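I have been walking before breakfast for most of a year now, and people keep asking how I got started, so I'm going to write it down once and then just send everybody the link.

It was the phone, really. Mine has a step counter I never turned on myself, and one evening last fall I was poking through the menus looking for something else and found it. My total for the day was 689. Six hundred and eighty-nine steps! I'd been to the kitchen, the bathroom, the car and back (I think the car was most of it). I sat there on the couch and felt a bit sick, then I ate some crackers, and then I went to bed in a mood.

The next morning I got up at 6 and went out. No plan, wrong shoes, a coat over my pajama top. I went down to the end of our street, past the Kusau hardware store with the shutters still down, turned left because there was a dog on the right, and ended up at the canal path. I've lived here for eleven years and I had been on that path maybe twice. It was half dark and the ducks were making a terrible racket and I thought, okay, I could do this again tomorrow.

So I did. And I'm not a person who sticks with things, ask anyone about my sourdough, or the ukulele.

What helped was keeping it stupidly small. For the first couple of weeks my rule was 300 steps out and 300 steps back. You can do that in slippers. You can do that with a cold. Most days I'd get to my 300 and feel silly turning around, so I'd go on to the footbridge, and then to the bench after the footbridge, and somewhere in the second month I noticed I was going all the way to the lock without thinking about it. On bad mornings I still do the short version and I count it as a walk. I count everything as a walk.

Shoes, since I get asked. I bought a pair of Dulleros on sale and they were fine until the left one started squeaking, and a squeaking shoe at six in the morning is a horrible thing, I felt like I was waking up the whole street. Now I have plain black ones from the outdoor place by the station and they don't squeak and that's all I want out of a shoe. I also have an Undis rain jacket that my sister passed on to me. The sleeves are too long. I like that, my hands go up inside when it's windy.

The other thing is what you do about breakfast. I tried eating first and felt like a sack of gravel. I tried going with nothing at all and got shaky by the footbridge, and cross, and once I told a perfectly nice cyclist what I thought of his bell. These days it's half a banana before I leave and then a proper breakfast after, with something hot and sweet in a big mug. I look forward to that mug from about the lock onward.

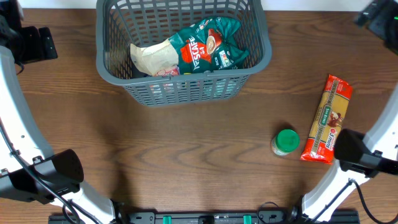 Vikas Rajput wrote in after my last post to say I've got it backward and should be going out in the evening, when the path is dry and the light is nicer and you can walk off your dinner. He does an hour after the dishes and says he sleeps like a log. I believe him! I tried it for a week in May, and it is lovely out there, but by seven I've always got an excuse ready. In the morning I'm not awake enough to come up with one.

You do start to know people. There's a man with two greyhounds who nods, and a woman who runs in a bright orange hat and never nods, and for a long time I thought she didn't like me. Then in February I slipped on the ice by the steps and she stopped and pulled me up and told me the rail side is always gritted, stick to the rail side. Her name is Geeta Bisht. She still doesn't nod, she's concentrating.

I haven't lost any weight, by the way. My jeans are the same jeans. My knees did stop clicking on the stairs, and I'm in a better temper by nine o'clock than I used to be by noon, according to my husband, who has no reason to flatter me. I've stopped looking at the step counter too. I checked it once in the spring, got a nice big number, and then I forgot about it.

September has come around again and it's getting dark in the mornings, so I've dug out the head lamp. The batteries are dead, of course. I'll pick some up on the way back tomorrow if the shop is open that early, and if it isn't I'll just stay on the side with the streetlights.

Contact | © All posts and photos belong to the author | Back to top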